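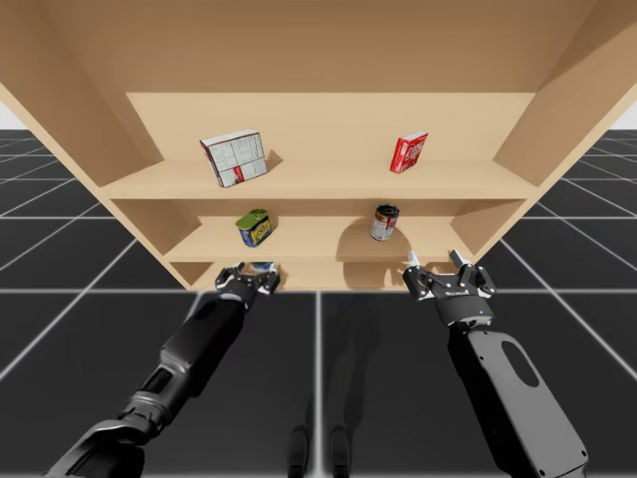
Nandi Mnguni writes that the new loyalty scheme at Oker has saved her 30 pounds since June, and she wonders why this newsletter keeps sniping at it.

Fair enough, but saved against what? I kept my receipts and compared 244 of them with the prices at Du Plessis up the road, which has no card and no app. On most weeks the "member price" at Oker was the plain price at Du Plessis. Four times it was higher. The non-member price seems to be there mainly to make the other one look kind.

Then there are the points. I have 1810 of them -- they buy a jar of coffee, if I spend them by the end of the month and only before noon. I'd sooner have cheaper coffee.

If Nandi is really better off, good for her. I would still like to see her receipts.

Home | Back issues | Letters | Contact

We use cookies to remember your settings. OK

Last updated 8/21/21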